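Moths, musty drawers and the spring swap-over

Household tips, 4/4/25

Quick one this week, got half the winter stuff still on the landing. Questions keep coming in on moths and on the smell that summer clothes have when they come out of the loft, so both in one go.

First thing. Wash before you store, always, even if it was only worn the once. Moths go for sweat and dinner, the wool is just where those end up. A jumper that looks clean isn't. Cool wash, wool liquid, flat to dry on a towel. Tumble dryer no.

Can't wash it? Freezer. Put it in a bag, squeeze the air out, tie it, leave it 2 weeks. Let it come back to room temperature still in the bag or it gets damp all over. I do hats and gloves this way and the one scarf that can't go near water.

Vaccuum the wardrobe while it's empty. Corners, the gap along the back, the underside of the shelf. Nozzle on the skirting board too. Then wipe round with white vinegar and water, half and half, door open till dry. Stinks for an hour then goes.

Cedar. People buy the balls and then leave them there for years. They stop smelling and then they do nothing much. Rub with fine sandpaper every May and again in autumn. Mine are from the market at Pellum, a bag of 50, far too many, half went to my sister. Lavender bags are nice for the smell, I wouldn't trust them with a good coat.

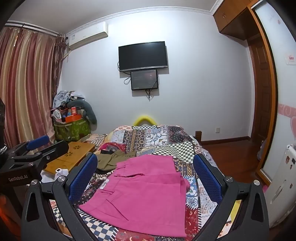
Sorting next, and do it on the bed, not the floor. You can see what you've got and you have to finish before you can go to sleep. Tip the lot out and work through in small heaps. Colours get muddled fast, so I pull out anything bright before it goes near a machine — something pink like those on the quilt wants a wash of its own the first time out, or with other pinks and reds, and I'd keep the olive green back for the darks. Read the little white tag before you do anything else. If the tag's gone, cool and gentle and hope.

Pockets. Every one, every time. Tissues mainly. Once a whole packet of cough sweets, which had gone through at forty degrees and made a sort of glaze. If that happens, leave the thing to go hard, crack off what you can, then warm water and patience. Don't iron near it!

Musty smell in stuff that's been boxed. Outside on the line on a breezy day fixes most of it, no wash needed. Turn it inside out so the sun doesn't fade the good side. No garden — hang it in the bathroom with the window open, shower OFF. Still smells? Cupful of white vinegar in the softener drawer, ordinary wash, no softener. Bicarb is good for shoes and suitcases, less good for cloth, you spend ages shaking it out.

Boxes. I've gone off the vacuum bags. Fine for duvets, bad for anything with a shape, and the cheap ones let air back in after a month or so. Had a set from Howlader that held all winter, credit where due, but the creases in my cotton shirts took two goes with the iron. Now I use lidded plastic boxes for wool and old pillowcases for cotton. Pillowcases breathe and cost nothing. Safety pin a bit of card to the front saying what's in it.

Nothing in cardboard, not in a loft. Silverfish love the glue.
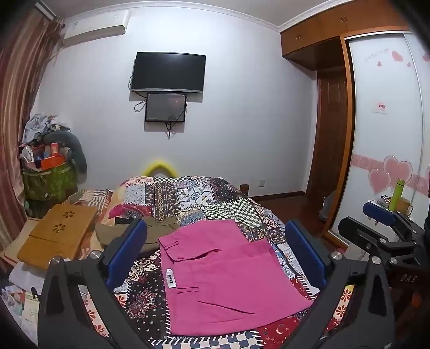
Folding, then. Trousers: waistband to waistband, seams together, then in three from the hem. Heavy things at the bottom of the box, obviously, but I've had to be told. Linen I roll. Knitwear folded and never hung, the shoulders go pointy and stay like that. If a box is going away for months put a sheet of tissue in the folds of anything pale.

Buttons and zips. Do them up before folding or the zip teeth snag the thing on top. Loose button, sew it now while it's in your hand, you will not do it in the autumn. Dab of clear nail varnish over the thread in the middle holds it a good bit longer. A stiff zip wants a pencil run up and down the teeth, or a candle end if the fabric's light and the pencil would mark.

Quilts and bedspreads. Had one letter asking if an old patchwork can go in the machine. Depends. Test each strong colour first with a damp white cloth, press hard, hold for a minute. Reds are the worst. If colour comes off, don't machine it, air it and vacuum it through a pair of old tights stretched over the nozzle. If all's well, cool wash, short spin, and dry flat or over two lines so the weight is shared. Hung off one line wet it'll pull the stitching. Refold along different lines every few months or the creases wear through.

Last bits.

Moth traps, the sticky sort, only catch the males. Use them to find out if you've got any. The Zirden ones last me 7 weeks or so, then the glue's all fluff.

Drawer liners: leftover wallpaper, cut to size, no glue.

Sticking drawers: candle along the runners.

Next time, limescale, and the reader in Grurnau who wants to know about thier kettle. I haven't forgotten you.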